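Dunbar team notebook – sim bench
June, started 4:15 pm

Back on the fruit sorting task for the Tesholm student challenge. I had the lab machine to myself until dinner, so I finally got through the list I'd been putting off (mostly the boring stuff, sorry to whoever wanted fancy demos).

First thing, I pulled the new Drevel build and it broke our launch script right away. They renamed the config folder. Fixed it, pushed it, and if yours complains about a missing path, just pull again. Don't edit the file by hand like I did the first time!

Then I reran the baseline with the old grasp settings. Ran 300 episodes with fruit positions shuffled every reset, and 81 of them failed. I went through the failures with a cup of coffee and most are the banana. The planner likes to grab it near one end, it swings around on the way over, and then it clips the rim of the bin on the way in. The apple is pretty much solved, I'd say. The round yellow one rolls if the fingers close even a little off center, and that eats time, but we usually get it on the second try.

Other thing I noticed – the handoff. Bin is on one side, fruit is on the other, and our code still lets the arm on the fruit side do the whole trip across the table by itself. It works but it's slow, and the other arm just hangs around doing nothing. I want to try a drop point in the middle so they can split the job. Fumanlow's team wrote up something like that last season and I think I still have the PDF somewhere.

Changed the reset pose too, so both grippers begin closed and pointing in toward the middle. The old pose had them so low that I was getting contact warnings before anything moved.
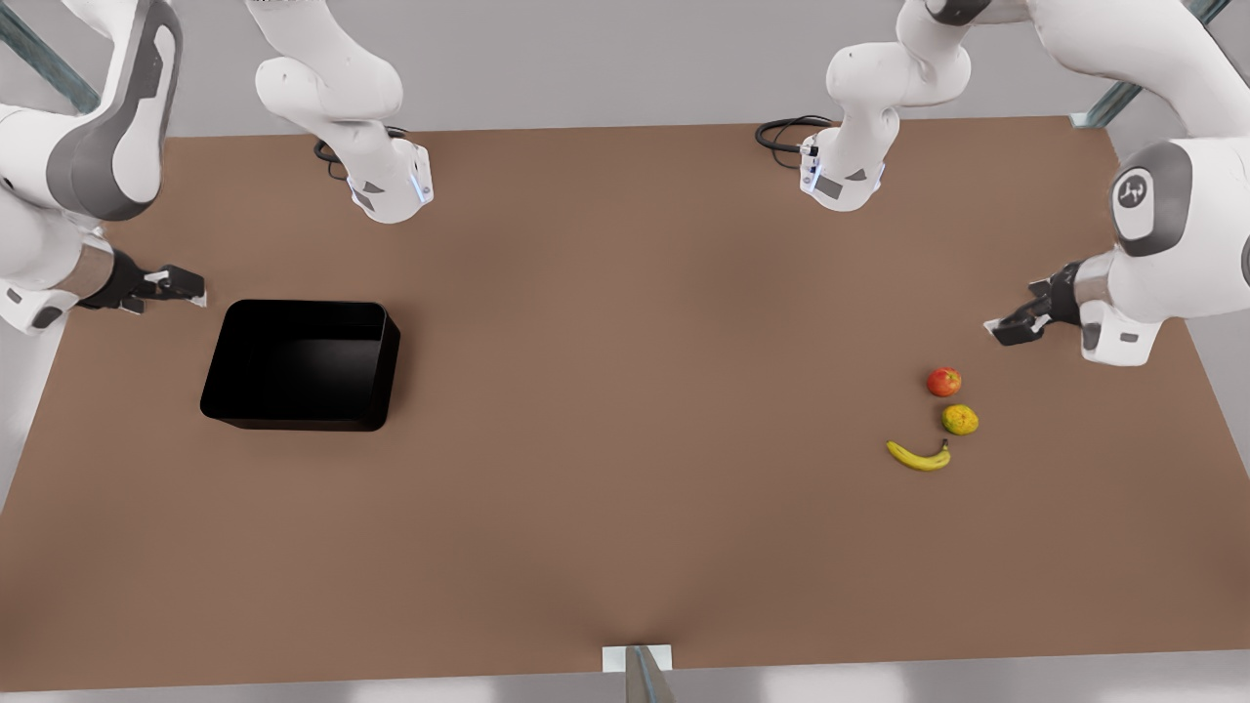
New layout in the sim: black bin on the left, the 3 fruits on the right.

Started a batch of 200 with the new pose at 6:40 and left it going. Still to do: grasp point closer to the middle of the banana, slower finger close for the round one, and somebody please check the bin height against the rule sheet, I used the number from last year.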